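Vanbridge Folding Chair Swap Returns in January

2 min read

November 16, 2023

I'm Marta Bondarchuk, I run Ondum, our little chair-lending shop in Vanbridge, and I'm so happy to say the swap is coming back! Bring us your old black folding chairs, scuffed seats and all (we love them), and take home ones we've cleaned and repainted over the winter.

Last time we passed along 100 chairs in one afternoon, and people were still turning up while we swept the floor.

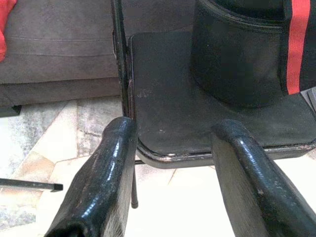 Worn paint and dusty seats are fine by me. A wipe, a light sanding and a fresh coat take care of most of it, and I'll happily show you how at the workbench if you want to have a go yourself. Please do check under beds and behind doors before you come, that's where the good ones hide!

We'll be at Atham Hall, next to the Park entrance, and you can bring up to 3 chairs per household. It's free. Questions or a big load to drop off early? Call in at the shop and ask for Marta.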